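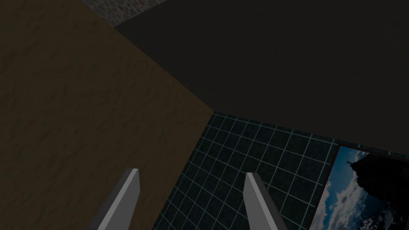
Gripper fingers, wide open and holding nothing.

The robot that thought it was holding a ball

Have you ever reached for your drink without looking, closed your hand and got nothing but air? You knew straight away that you'd missed, because your fingers told you. A robot needs to be told too, and in February a robot called Plikier was told the wrong thing 15 times in a row!

Plikier has two arms and lives inside a computer. The people at the Engelhardt workshop in Lonthorpe built it a pretend house, called Bramach, with walls, doors and pictures, and they let it practise there before any real metal arm gets switched on. A practice house made of numbers is called a simulation. If Plikier bumps into a wall in Bramach, no plaster falls off and no one gets a bruise.

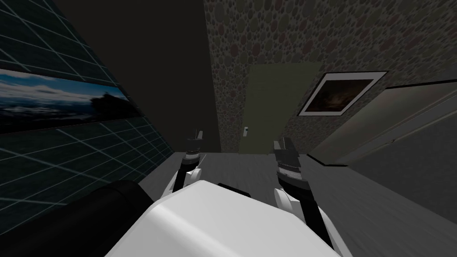 Both arms up and both grippers empty, with a pale green door on the far wall.

So what was the job? Plikier had to find a green ball, pick it up and put it down somewhere else. It had 17 goes. The first two went beautifully. On the third, the gripper closed beside the ball, squeezed thin air, and the computer wrote down "Got it!" Then the arm swung off across the room, very carefully, carrying nothing at all.

It did the same on the next go, and the next, all the way to the end. Plikier's score sheet said 17 out of 17. The people watching the screen could see that was wrong, and they pressed stop.
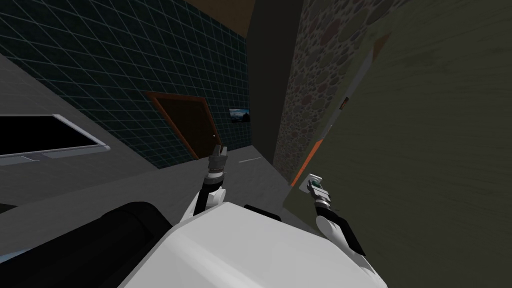
What had gone wrong?

There were two mistakes, one hiding behind the other.

The first was about aiming. Someone had changed the size of the ball in the program but hadn't changed the place where the robot expected its middle to be. Plikier kept reaching for the old spot and missed.

The second was sneakier. To decide whether it had caught something, Plikier checked one thing only: "Have I told my fingers to close?" If the answer was yes, it ticked the box. But telling your fingers to close and feeling something between them are very different! It's like ticking off "brush teeth" as soon as you walk into the bathroom.

A false "yes" like this is a safety problem. Imagine a real robot that believes it has a firm grip on a heavy pan when the pan is slipping. It wouldn't slow down and it wouldn't ring a bell. It would just carry on.
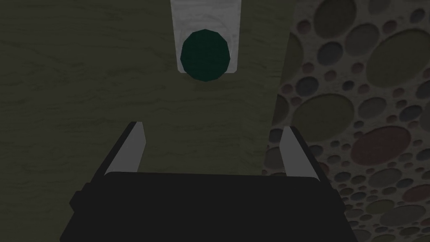
The repair took an afternoon. Plikier now asks three questions after every grab. Are my fingers as close together as they can go? (If they are, there's nothing in between.) Can I feel something pushing back? When I lift my hand, does the ball come up as well? One "no" and the arm stops and waits for a person.

Then it was back to practice, with 1000 more goes in Bramach. Plikier still missed now and then, but each time it said so and stopped.

Try it yourself

Shut your eyes and ask a friend to put either a pencil or nothing at all in your open palm. Wear thick gloves to make it harder. Close your hand. Can you tell which it was? Now try to work out what gave you the answer, and write it down as a rule a robot could follow.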